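The planner at Surmont is called Yeoman, and the woman who maintains it would like you to know she didn't pick the name. "It was a branch name," she says. "Then somebody put it on a slide."

We met at her desk on a Saturday, when the build servers are quiet. Her job is the layer between perception, which says where things are, and control, which moves the joints. She describes it as working for two departments that don't speak.

I asked why a kitchen. "A kitchen has everything that makes a planner look stupid," she said. "Things with handles, things that roll, a counter with a corner in the wrong place. And I can reload it."

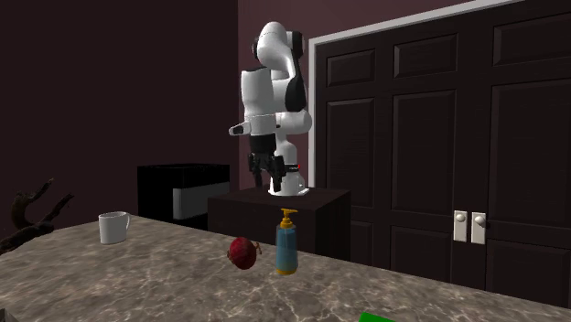

Reloading is most of the day. Her overnight batch runs 3,000 randomized starts, and last week 790 of them failed. She was cheerful about this. The month before, the batch had reported no failures at all, which turned out to be a bug in the reporting.

"That was a lovely week," she said. "We had cake."

Most of the 790 came down to timeouts. Yeoman would find a grasp, find a path to it, then reject the path over a collision margin and start again, like a man checking the stove before a vacation. She has since split the margin into 2 numbers, one for the approach and one for the carry. Her colleagues on the Pradier team, who own the collision checker, had suggested this in July. She mentions it quickly.

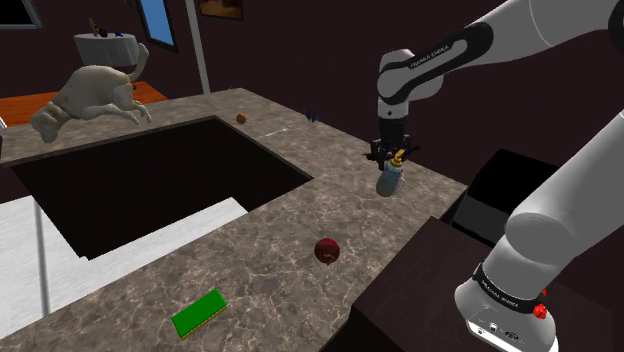

The carry is where she spends her time now. Once the fingers close, the planner has to treat the held object as part of the arm, and it has to guess how the thing sits in the grip. Yeoman keeps 6 guesses and plans for the worst of them. "It's a pessimist," she said — with some pride. "I wrote the first version during a kitchen remodel."

What about real hardware? There is a schedule for that, kept in a tool called Illden, and she pulled it up for me. It took a while to load. Her task was marked blocked, and the thing blocking it was another of her tasks.

"I'll have a word with her," she said, and went back to the logs.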